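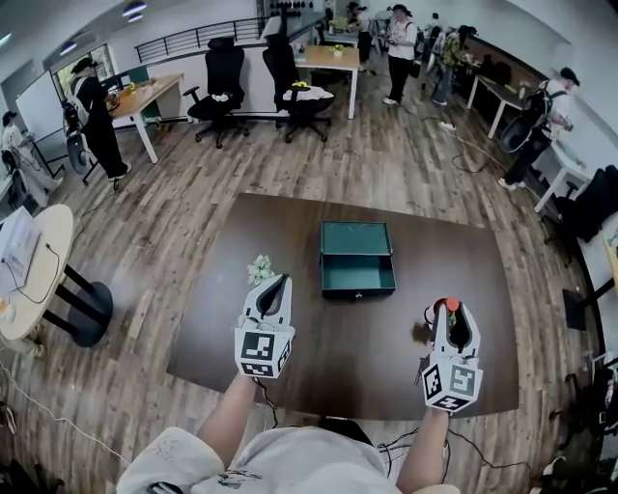 Participants wanted for table sorting and box packing sessions

Waltora is looking for people who would like to spend some hours at a table with small objects. The work is simple to explain. You sit down, you receive a box and a number of little things, and you put them in, take them out and arrange them again, many times and in different orders. It is quiet work and it asks for patience.

The sessions take place in our open-plan room in Nirndale. The project has the name Petchrat and it is already in its second year. We are interested in how people put away small things at home: what goes into the box first, what stays outside, when the lid is closed. There is no correct way, and we kindly ask you not to search for one.

What you will do

On the table you will find a box with a hinged lid and a small latch, and several objects of different form, for example an artificial succulent or something round that likes to roll. The person who leads the session reads a short instruction, such as "please empty the box" or "please make space for the plant". You do it in your own speed. After this the table is arranged new and you start again.

One session lasts 2 hours, with a pause in the middle. We ask every participant to come for 4 sessions, if possible within one month. You may choose mornings or afternoons, but please stay with the same choice, as it makes our planning much easier.

You will be seated nearly all the time. If you need to stand up or stretch your back, you can do so between two instructions.

The room

It is a large and very bright room with long light tubes on the ceiling. People with sensitive eyes should know this before they apply. There are desks and office chairs, and on one side a window with green leaves outside. Other colleagues may be working there during your session, so please speak with a normal indoor voice.

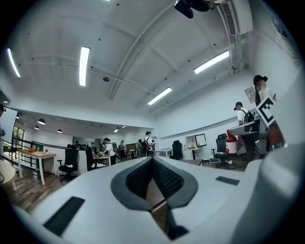 Who can apply

You should be 18 years or older and able to use both hands without pain for the time of a session. Experience is not necessary. Left-handed persons are very welcome, we have had too few of them until now. You should understand spoken instructions in English, but your own English does not need to be perfect.

Please wear a short-sleeved shirt or sleeves which can be pushed up, and leave rings and bracelets at home.

Payment

You receive 2000 after the fourth session, in the local currency, by bank transfer. Travel costs from Levbridge are paid back if you keep the ticket. Who has to stop earlier is paid for the sessions that were completed.

How to apply

Write us a short letter with your age, the hand you write with, and the days on which you are free. Send it to Waltora, Petchrat Sessions, P.O. Box 2930, Nirndale. The letter must arrive not later than Tuesday, August 7, 2018. We answer to all letters, also when the places are already full. Persons who cannot come this summer may ask for the next round, which is planned for January.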